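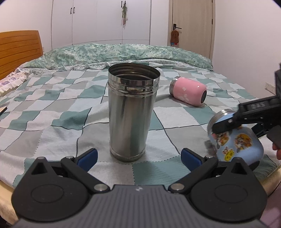
Aser hand grippers on the bottle task. Blue bottle held in one set of jaws, steel cup standing in front of the other.

ASER HAND GRIPPER
Forkik
Home > Equipment > Hand-held > Aser
In stock. Usually ships in a week. Demo dates further down, updated 30 October 2026.

Short version. You hold it, you squeeze, the jaws close on the thing, the camera records what the jaws did. Later that recording goes to train an arm to do the same. No arm needed in the room, no fence, no controller cabinet. Sold single or as a pair, left and right.

We get a lot of the same questions after every open day so this page is now half product page, half answers. Will tidy up when there is time.

WHAT YOU GET
Gripper body with handle and camera mount
Two jaw arms, riveted, with blue finger pads fitted
One spare set of pads
Charging cable, 40 inches (longer one on request, ask)
Hard case. The pair case is bigger, see shipping note
Printed quick start, two sides. The full manual is a download

Not included: memory card, tripod, anything to pick up. Bring your own bottles.

NUMBERS
Max jaw opening: 89 mm
Recording time per charge: around 41 minutes, less if you leave the preview on
Pads: replace at 1000 grasps or when they go shiny, whichever is first

Yes we know the spec sheet PDF still has the old jaw opening. Go by this page.

THE OPEN DAY AT ULLDEN
In May we moved the Ullden open day out of the workshop and into furnished rooms. Much better. A bench is flat and gray and everything stands up by itself. A bed doesn't do that. Checked bedspread, wrinkles all over, bottles roll or lean, shiny metal, a pattern under it. If you are collecting for home robots this is what you'll be dealing with anyway.

Task on the bed was drinkware. Steel cup standing with no lid, a pink thermos on its side, a light blue thermos with cartoon stickers. Visitors took one gripper in each hand or split the pair between two people. Pick up, tilt, set down again. Short instructions on purpose, we wanted people to have a go before the talking started.

What people noticed, from the feedback slips:

"Lighter than it looks." Several of these.
"Trigger stiff for small hands." Fair. There is a softer spring now, see options.
"Couldn't tell when it was recording." The beep was switched off for the day. It's on by default on yours.
"Wanted to try cutlery." Kitchen table had cutlery, sorry, the sign fell off the door.
"Shiny cup is hard." Yes.

On shiny things. Polished steel picks up the room, and the bedspread too, so the cup looks a bit different from every angle. The jaws don't care, they close on it like anything else. It's the video side that gets awkward. Our advice is to record more of them, from more directions, and not to hide them from the set. Matte bottles only and your arm will be fine right up until somebody's kitchen.

Objects lying down: go in from above with the jaws across the body, close slowly, then lift. People tend to grab at the rim. Works on some rims and slides off others. Upright cups are easier, just come in level and don't rush the close. If it tips, leave it tipped and record the recovery too, that's useful footage.

Soft surfaces: don't lean the gripper body on the matress. It sinks and the camera angle goes with it. Elbow up.

BOOKING A DEMO
Next visits are at Ullden, in the rooms, same setup. Small groups, come with your own objects if you can. Anything that fits in the jaws and isn't full of liquid. No glass please, we had a morning of sweeping.

You can also see the Aser at Van Dijk, they keep a pair at the counter and will let you try it on whatever is lying about. Van Dijk stocks pads and cables as well. They do not do repairs, those come to us.

To book: use the form, pick demo, say how many are coming and what you want to pick up. We answer within a few days. If you hear nothing check your junk folder, our replies end up there a lot.

School and college groups welcome, mornings are best. Somebody has to sign for the equipment, one signature per group is enough.

OPTIONS
Soft spring kit. Fits all Asers, swap it yourself, small screwdriver.
Extra pads, blue. Sold by the set.
Pair case. Foam cut for both grippers plus cables.
Wrist strap. Get the strap.

QUESTIONS
Can I mix a new gripper with an older one?
Yes. Update both first or the clocks drift apart and you will spend an evening lining up video.

Left handed?
Same unit either side. Left and right is only a setting.

Two grippers in the same shot, is that a problem?
No. They see each other all the time when you work close. Leave it in.

Do I need to clear the room before recording?
Not for us. Pillows, bags on door handles, toys, all normal household stuff. Do check for faces, mail and screens before you share anything, and ask whoever lives there.

Can I wash the pads?
Water and a drop of dish soap. Dry them fully before the next session. No alcohol wipes, it hardens them.

Rivets in the jaw arms, can I tighten those?
No. If the arms feel loose send it in. Please dont hammer them, we can tell.

Does it work outdoors?
Works, but not rated for rain. Direct sun washes out the picture on the preview.

SHIPPING AND RETURNS
Single unit goes as a normal parcel. The pair case is oversize with some carriers, the price at checkout already has it in.
Returns inside the usual period, in the case, with the cable. Used pads we can't take back.
Repairs: fill in the form first and put the form number on the box. Boxes without a number sit on the shelf until we work out who sent them.

Add to basket | Add pair to basket | Ask about this product | Download manual

Also look at: Aser pads, Aser soft spring kit, Forkik rental list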